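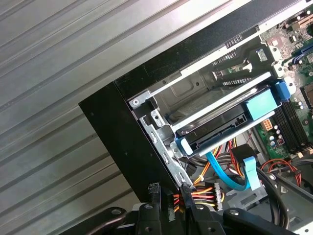

Degefa

Petumden: a table of drive bays in old desktop towers

README, last changed 23 August 2023

What you get

Petumden is one table and one page of notes on how 3.5-inch hard disks are held inside used desktop towers. It has 103 rows. A row is one tower, opened on the bench, with the side panel off and the drive bay written up before anything was pulled. The towers came in for clearing out at the Grisora workshop, where old office machines are stripped for parts or sent on with a new disk.

I started the table in November because I was tired of reading that a case was "tool-less". The word appears in sales listings, in manuals and on the lids of boxes, and it is used for at least four different arrangements, one of which needs a screwdriver. I wanted to know what was really behind the panel. I can now say something about the machines that passed over one bench. Anyone who wants to say more than that from this table should read the section on limits first.

Files

bays.csv – the table
notes.txt – longer remarks, keyed by row number
terms.txt – the short list of words used in the columns
README – you are reading it

There is no separate photo set.

Columns

row
A plain number. Gaps mean a row was taken out after a second look. The numbers were not closed up afterwards, so that notes.txt would still match.

held_by
How the drive is kept from moving. One of: screws, rails, tray, latch, mixed, other. See terms.txt, and see the grumble further down about "mixed".

rail_material
Metal, plastic, both, none. Judged by eye and by touch. I didn't scratch anything to find out what was under the finish.

retention_colour
The colour of the plastic parts you are meant to press, slide or pull. Blank if there are none. I was told before I began that makers colour these parts so that you know what to touch. I have my doubts, and the column is there so others can look.

connector_faces
Which way the connector end of the drive points: side (towards the open panel), rear, front, or down.

cable_slack
Tight, fair, loose. Whether the data cable has enough length to let the drive come forward before it is unplugged. This is the least reliable column in the file and I would drop it if people didn't keep asking for it.

wiring_in_way
Yes or no. Whether power wiring had to be moved by hand before the latch or the screws could be reached.

driver_needed
Yes or no. Whether a screwdriver was used at any point between the open panel and the drive in the hand.

claimed
What the maker's own label or manual says, where I could find either. Very often blank.

A worked row

Take the tower at the head of the page. The frame is black, the cage inside it is silver sheet metal with slots and small round holes, and the 3.5-inch drive has a metal rail along either side of it. At one end there is a light blue latch block with a darker blue clip above it that hooks over the edge of the bay, and a small blue tab pokes out at the other end of the rails. I'd put that down as:

held_by: mixed
rail_material: metal
retention_colour: blue

There I would stop. Blue plastic invites you to say driver_needed: no, and there is a silver screw near the corner of the cage. It may have nothing to do with the drive. It may be what holds the cage in. You find out with your hands, and until then the cell stays empty. The same goes for the data cable, also blue, which hangs down in a U before it comes up again. A loop like that looks like plenty of slack, and I have marked such cables "loose" from a glance and been wrong, the rest of the length being pinned behind something I hadn't seen.

Note too that the data cable is blue and so are the latch parts. If the colour is supposed to mean "touch me", somebody should have had a word with whoever chose the cables.

Terms, and why I don't much like them

Rails are long pieces fixed to the sides of the drive which run in grooves or on ledges. Trays wrap round the bottom of the drive as well. That was the plan. In practice some rails are joined at one end by a plastic piece, and then you have something that is nearly a tray, and two people will write it down differently. Where the joining piece lies flat under the drive I called it a tray. Where it stands up at the end I called it rails with a latch, which goes under "mixed".

"Mixed" is therefore the bin. It holds too much. I tried splitting it into four and found that I was sorting on how sure I felt, so I put it back together.

Latch means that a part you can move with a finger is what keeps the drive in. It says nothing about whether the finger is comfortable. Several of the latches in the table were stiff enough that a flat blade was used on them, and I counted that as driver_needed: yes. People have objected to this. My answer is that if a tool was in my hand then the thing was not tool-less on that day, whatever the manual says.

How the rows were made

The panel comes off. The tower is laid or propped so that light falls into the bay. The fields from held_by to connector_faces are filled in by looking. Then the wiring is moved aside if it has to be, and wiring_in_way is filled in. The data cable and the power plug are pulled at the drive end. The drive is taken out, and driver_needed is filled in last.

No row was filled in from memory. I say so because the first attempt at the table was, and it was rubbish. I had remembered all the easy ones as latches and all the annoying ones as screws.

Fourteen towers (rows marked R in notes.txt) were done a second time by another person at the bench who hadn't seen my answers. Agreement on held_by was decent and on connector_faces complete. On cable_slack it was poor. I haven't given a score, as a score on 14 machines would look far more solid than it is.

What the table seems to show

Less than I hoped. The cases with coloured plastic parts do come apart with bare hands more often than the others. I would be surprised if they didn't. What interests me more is wiring_in_way, which is "yes" for a great many of the so-called easy cases. The latch works, and it sits behind a bundle of power leads that somebody tied up years ago with no thought for the next person. Time spent on the wiring was longer than time spent on the latch in nearly every machine where I bothered to watch the clock – and I didn't bother in all of them, so please don't quote that as a finding.

Rows where connector_faces is "side" were the pleasantest to work on. You can see the plugs and pull them straight. With "rear" you are feeling about in the dark, and the data plug in particular doesn't like being pulled at an angle. Two plugs were broken in making this table, both of them in rear-facing bays.

I looked for a link between the metal rails and a drive sitting firmly in its bay, because the forums are full of people who swear by metal. I couldn't find one. Firmness isn't a column, so take that for what it is worth, which is one person's wiggle.

Limits

These are office towers that someone had finished with. Home-built machines are hardly present. Anything small enough to go behind a screen is absent.

The machines came in batches from a few sources, and a batch tends to be the same model over and over. Some 40 of the rows are near copies of one another. They are left in, because taking them out would mean deciding which one was typical. If you count rows and call the result a share of all cases, you will be counting one firm's buying habits.

Previous owners had been inside many of these cases. Screws go missing, rails get swapped, a drive from one tower is pushed into another with the wrong clips. Where I was fairly sure of this I wrote it in notes.txt. Where I wasn't, the row looks as clean as any other, and may well not be.

Makers and model names are left out of bays.csv. Partly that is to keep the argument about bays, and partly the labels were often gone.

The table knows nothing about whether a disk worked. Several people have asked. The drives were taken out, put in a box and dealt with elsewhere.

Please don't use it for

Telling a buyer that a given case is easy to work on. Ranking makers. Working out how long a stripping job will take – there are no times in the file, and the remark above is all I have.

Cunitz

Some readers will know the older Cunitz list, which covers similar ground and gives every case a mark for ease of access. I've borrowed two of its column names, held_by and claimed. I haven't borrowed the marks. I could never work out who had given them or whether the panel was off at the time, and a case I know well from the bench, screws on both sides and the far side blocked, has nearly full marks there.

Corrections

Send the row number, what you think is wrong, and how you know. "The manual says so" will be put in the claimed column and nowhere else. If you have the same tower open in front of you, say which way up it was lying, as left and right have caused more muddle here than everything else put together.

New rows are welcome if they follow the order given under "How the rows were made". Leave a cell empty if you didn't check it. I have had to throw out good-looking rows where every cell was filled and the drive was still in its bay.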